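Filed under: Shop Floor Habits, Robots

I've been meaning to write up our house rules for two-arm work ever since Davina Pollock asked me for them in November, and cardboard is such a nice place to begin (cheap, light, and it bends whenever it feels like it!). Rule one: agree which arm leads before either one moves, and write it down.

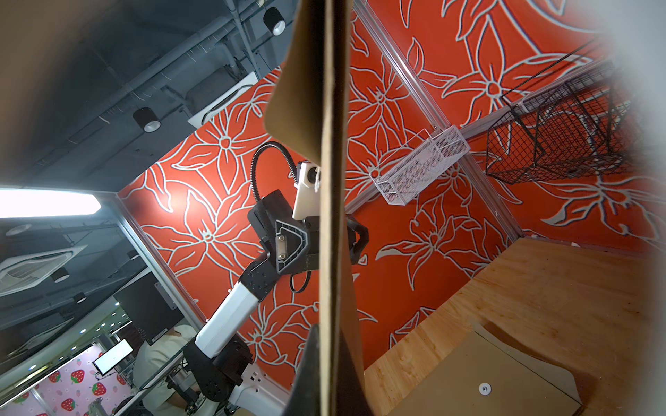
Cardboard on edge, with the second arm behind it.

Rule two is about speed. We stay at 16 percent for any new part, and I know that feels painfully slow, but a big sheet can hide one arm from the other camera and I like having time to reach the stop button. After 60 clean runs we talk about going faster. Loose tools and gloves go outside the reach line, please, and that includes mine.

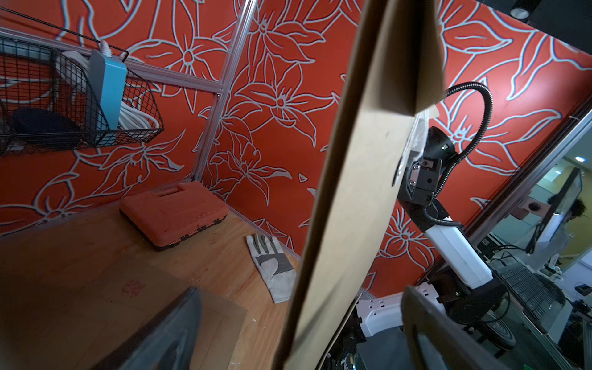

Rule three: people and the line

Stay outside while the arms have power, even for a quick nudge. Call "hands in," wait for the answer, then lean over.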